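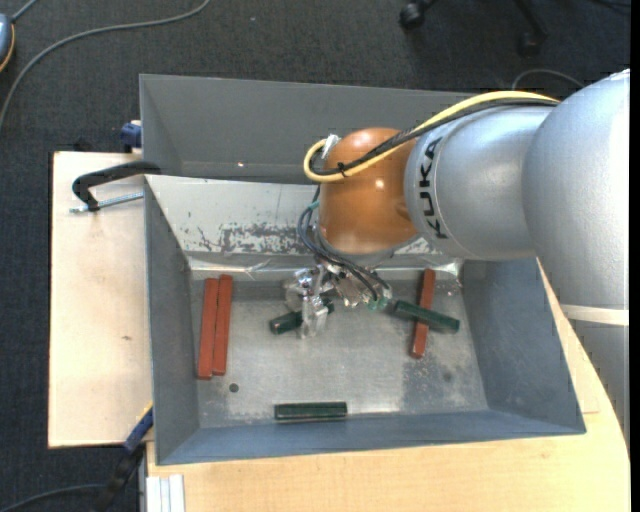

3.2 Colour names and the sorting of household waste

Figure 2. Reddish-brown and dark green blocks in a gray metal bin.

The second part of our survey looked at how residents understand the colours printed on the collection calendar. In Stasolham the calendar uses four colours, and two of them, brown and green, stand for types of waste which many people consider to be the same thing, namely kitchen scraps and garden cuttings. We sent the form to 731 households in August and received 219 complete answers. The households in Pralholm were asked the same questions by telephone, as the postal return there was very low in the earlier round.

Respondents were first asked to name each colour in their own words. The word "brown" was given without difficulty by most, but a reddish shade was often called "rust" or "brick" – and these people were also less sure which day the container should be put out. Dark green was sometimes named as black by older respondents, especially those who read the calendar in the evening. Tindall (the printing house) changed its green ink in the spring, and we can not exclude that this had some influence.

Etelka Orbán coded the free answers following the Filum word list, with small changes for local names. Where an answer contained two colour words, only the first was kept. We are aware that this rule is rather strict – a softer one was tried and gave a similar order of the names. The comments on the size of the letters are treated in section 3.3.

Last updated: August 31, 2023
4 comments
Share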